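Home Products Guides Spares Contact
Search the guides Go

Oka Bench Arm – Set-up Guide
Section 2: Before You Buy Anything Else

By now you own, or are about to own, an arm. Congratulations. The arm is the part everyone budgets for, and this section deals with the rest of the money.

2.1 Working out what you need

1. Write down the job in one sentence. "Move capped tubes from one rack to another" is a job. "Automate the lab" is a mood, and Gindley cannot quote for it.

2. Measure the bench. Allow for the full reach of the arm and then 12 cm more on every side, including the side you have already promised to the centrifuge.

3. Choose one rack and one tube, and order enough of both to last the year. A rack from a different maker will look the same to you and quite different to the arm.

4. List everything that needs a cable. Then list the sockets. Compare the two lists sitting down.

Note: If your bench wobbles when you lean on it, put a new bench at the top of the budget. No setting in the software will help.

2.2 The budget sheet

5. Copy the sheet at the back of this guide and fill in the four columns: arm, gripper, fittings, people. Leaving the last column blank does not make it free.

6. For fittings, start from £1,154. That covers the bracket, spare jaws, cable clips and the mounting plate in the Hatley kit. You may spend less. Bogumił Mazurek in our spares office would like to meet you if you do.

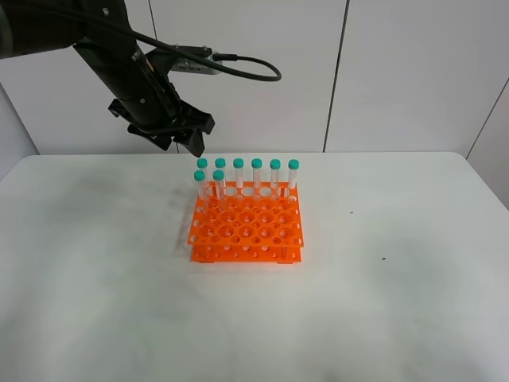
7. Put in a line for spare cables. They bend every time the arm moves, and they are cheap right up until the afternoon you need one. Two of each is sensible.

8. Allow around 58 hours of staff time before the arm does anything you would show a visitor. Most of it goes on teaching positions, and a good deal of the rest on teaching them again after someone has moved the rack to wipe the bench.

Caution: Do not plan to save money by leaving out the emergency stop. It comes in the box, it must be fitted, and it must be within reach of a person of ordinary arm length.

2.3 Placing the order

9. Send the finished sheet to Imani Ambrose in sales, with a sketch of the bench. Pencil is fine. Dimensions are better than shading.

10. Allow 4 weeks for delivery. Orders placed in February take longer, as every university in the country finds the end of its budget at the same moment.

11. When the boxes arrive, check them against the packing list before signing. The small flat one holds the screws – please look for it before ringing us.

Note: Grippers are sold with one set of jaws. If you use two widths of tube, order the second set now and pay for one delivery.

Go on to Section 3, Fixing the Base.

Was this page useful? 12 people said yes
Share 4 Comments 0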